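About us

We are the Sollach group, a robotics research team based at Skokevby, and we teach robot arms to handle things that bend.

Most of what you see robots doing so well involves stiff objects - boxes, bottles, metal blanks. Pick up a box by one corner and you know where the other corners are. Pick up a wire and you know very little! Our work is about closing that gap, and loose wiring parts are our favourite test.

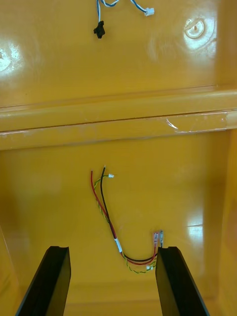
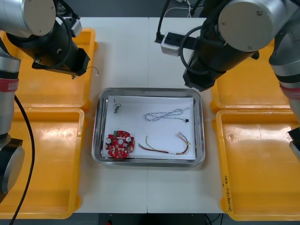
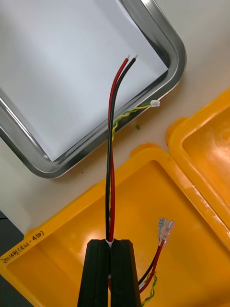

Wire-sorting work with yellow cases and a paper-lined steel tray. The middle picture shows both arms; the first and last are close views of the gripper fingers.

What we work on

Our main project is called Vilance. It is a method for learning to pick, carry and lay down wiring parts from demonstrations, where a person guides the arms through the job and the robot learns from the recordings. Plenty of groups learn from demonstrations, and we have borrowed happily from them. What is different in Vilance is what we ask the robot to predict. As well as the next movement of the arm, it has to guess where the free ends of the wire will be a moment later.

That second guess is never sent to a motor. It is there during training only, as a sort of homework, and we were surprised by how much it helps. A policy trained without it tends to grip wherever the wires are easiest to see, often halfway along a loop, and then drags a connector into the wall of the tray. With it, the same network starts to favour places near a sleeve or a join, where the bundle moves as one piece. We never told it to do that, and the afternoon we first noticed it was a very good afternoon.

The result so far

Our current model was trained on 1000 demonstrations, all gathered in our own lab. We tested it on 9 kinds of part, and it handled 7 of them reliably, including several bundles with mixed wire colours and plugs at the ends. We count a try as reliable only if the part is laid flat on the paper with nothing hanging over the rim, so we are quite strict with ourselves.

The two that beat it are more interesting than the ones it managed. One was a very thin twisted pair that slips between the fingertips when the arm speeds up. The other was a bundle with two spade terminals, which like to hook on to whatever is next to them. We have ideas for both. Slower closing of the fingers seems to help the first, and for the second we are collecting demonstrations where the person deliberately gets the terminals snagged and then frees them. Watching somebody untangle a mess on purpose is oddly absorbing.

How we work

We are small and we share one long room. The people who write the learning code also take their turn guiding the arms, and we would not have it any other way. You learn more about why a policy fails from an hour of guiding than from a week of reading logs. Glare on yellow plastic, for one thing, looked like a minor nuisance on paper. Then we all spent a morning trying to place a white connector using only the wrist view, and it went straight to the top of the list.

We keep our failed runs as carefully as the good ones, and they are part of everything we pass on to other groups. Each set comes with notes on lighting, which parts were used and what changed between sessions. The notes are written by hand first, typed up later, and argued over in between.

Where the name comes from

Sollach was the name painted on the door when we moved in. We meant to change it.

Working with us

Our closest partner is MacKinnon, a repair and refurbishing firm that sends us worn-out parts and tells us, kindly but firmly, when a test is too easy. If you handle cables, hoses, straps or anything else floppy in your own work, we would love to hear what gives you trouble.

We take on student projects from October each year. You don't need to have used a robot arm before. Patience with tangled things is far more useful, and a fair grasp of Python will see you through the rest. Visitors are welcome too, and if the arms are free we will gladly let you have a go at guiding them.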